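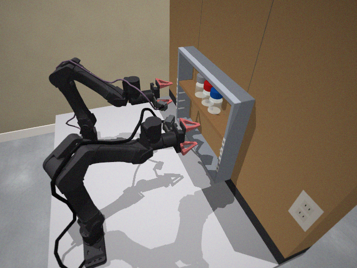 Hatau Planner 2
Motion planning and camera tooling for two-arm cells

I've been working on Hatau for long enough that I forget other people haven't, so let me start with what you get when you buy it. Hatau is a planner, a small perception package and a scene editor, all in one install. You point it at your robot model, tell it where the shelf is, and it works out how to get two arms in and out without them tangling (well, that's the dream, and on most days it's my Tuesday-to-whenever reality too!).

Version 2 is a big one for me. The old planner treated each arm as its own little job and then checked for crashes afterward, so you'd get these lovely smooth paths that got thrown away at the last second. Now both arms go into one plan from the start. You can still give one of them priority, and I usually do, with the other one told to hang back until the shelf opening is clear.

The demo cell that ships with it is called Stirstead. It's a bottle shelf, two arms on a white table, and a wall right behind everything so you can't cheat by swinging around the back.

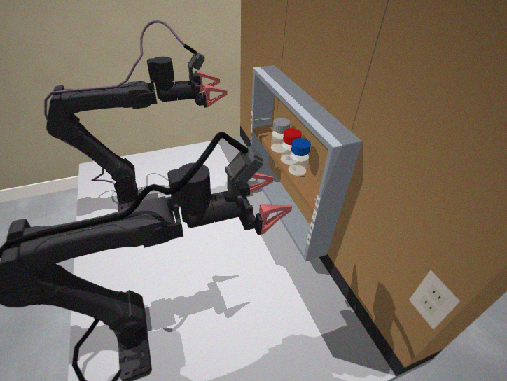
Cables are the part I get the most mail about. Hatau lets you give each arm a padded envelope around the forearm and wrist, and the padding can be different on the two arms. Set it too fat and the planner will tell you there's no way into the shelf at all, so start small and work up. I keep mine in a separate file so I don't overwrite it every time I update the robot model, which I've done more than once.

Perception is a package called Erdale, and it's included. It takes the wrist camera views and looks for two kinds of thing: caps by color, and printed letters for shelf positions. The letters don't need to be upright. Tip them over, look at them from behind, whatever, it'll sort out the rotation before it tries to read them. 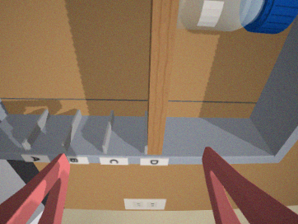
Wrist view in Stirstead, with shelf labels A to D and the blue-capped bottle at upper right.

Small letters at a slant are still the hard case. If Erdale isn't sure of one it marks it as a guess, and you decide in the settings whether a guess is good enough to plan on. I leave that off for anything with a real arm attached. In simulation I turn it on and let it be wrong, and then go read the log, which is half the fun.

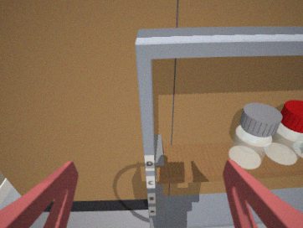 Render: Hatau, Stirstead demo cell

You can also replay any run from either wrist, step by step, with the plan drawn over it or hidden. Shadows are on by default in the demo cell. Please leave them on when you're tuning the camera side! Cap detection looks wonderful with flat lighting and then you take it out into a real room and it sulks.

What's in the download
Hatau Planner 2
Erdale perception package
Stirstead demo cell, with 500 saved start positions
Bautista, the scene editor (shelves, walls, tables, labels)
A manual of 243 pages, searchable, with more screenshots than it needs

The trial is the full thing, limited to 3000 plans, and failed plans don't count against you. Saved scenes carry over when you add a license. If you're coming from version 1, your robot models will open fine but your priority settings won't, so jot those down first. An importer for them is on my list for August.

Page updated Jul 22, 2022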